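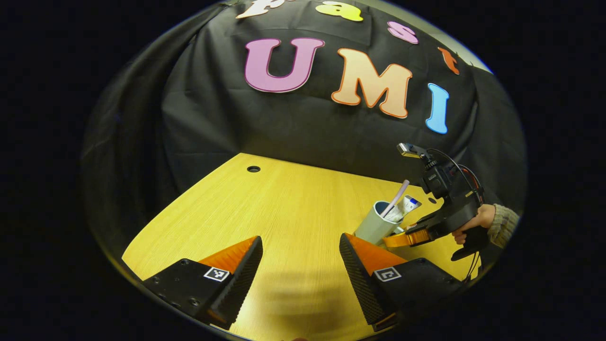

According to Canpolat the toothbrush should live in the cup with its handle up and the toothpaste beside it, and the coaster ought to go under whatever is used for tea. Noted. The cup leans when the tube is full, so heavier cup wanted.

Tuesday, table sort-out, continued.

Weighed the two cups dry on the Istby scale. Pale cup 104 g, green mug with the wooden handle 201 g. The mug stays put with a brush and tube in it, but the handle takes up room on a shelf. Cork coaster measured at 86 mm across, and the mug base fits with a bit to spare. Washed both in the small sink afterwards, 4 minutes including drying.

Tube with the green markings is well squeezed. Put it on the list for Zarken, along with a spare brush.
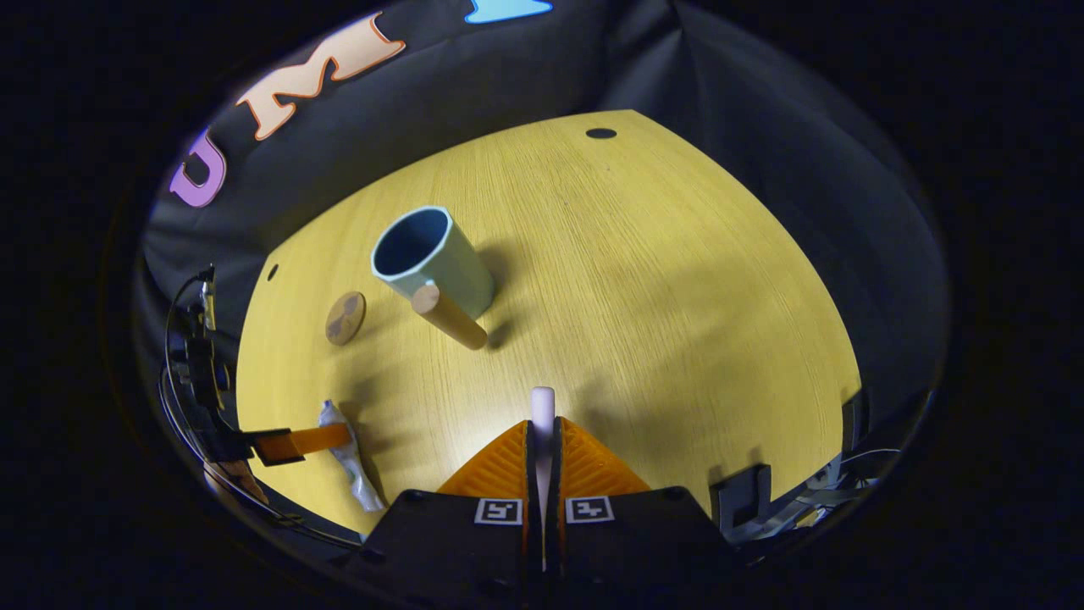
Does the coaster need sealing before it goes near the basin? Leave it bare for now and stand it on edge to dry overnight.

Still to do: wipe down the table top, check the Fonis order for a second plain cup.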